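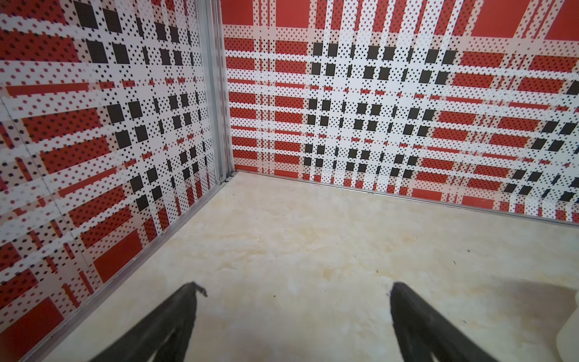
Wissam Rizk wrote in after the last newsletter to tell me I was dead wrong about sealing a marble floor, and that he'd sealed his own hallway every January for years without a single regret. Fair enough, Wissam! I did say "don't bother," and I should have said "don't bother if yours is polished and you take your shoes off at the door," because that's my house and I forget other people live differently.

So let me have another go. When we bought the place on Lastine Street, the entry and downstairs bath were already marble, a creamy one with a lot of yellow in it, and I knew nothing. I mopped it with vinegar and water because my mother mopped everything with vinegar and water. By spring there were dull patches all along the kitchen side. That's etching - the acid eats the shine - and no sealer in the world will stop it, which I found out from a very patient woman at the Daher showroom while I stood there holding a lemon-scented spray I'd just bought.

What a sealer does do is buy you time with oil and coffee and red wine. Try a few drops of water on the stone and go do something else for 15 minutes or so. If there's a darker spot when you come back, it's drinking, and Wissam's yearly routine makes sense. Mine still beads up, so I leave it alone.

As for the dull patches, I got two quotes. Hirnetti wanted $900 to hone and polish the whole thing, and Grurner came in at $639 for the entry only. I went with Grurner and left the bathroom as it was (it has a rug, we're fine). They were done by lunchtime and my husband slid into the coat closet in his socks that same evening.

These days it's a dry dust mop most mornings and a barely damp one on Saturdays with a stone cleaner, the plain kind that says pH neutral on the bottle. The vinegar has moved to the laundry room.

Wissam also wants to know what I use on grout. An old toothbrush and a lot of complaining, but I'll write up the longer answer next time.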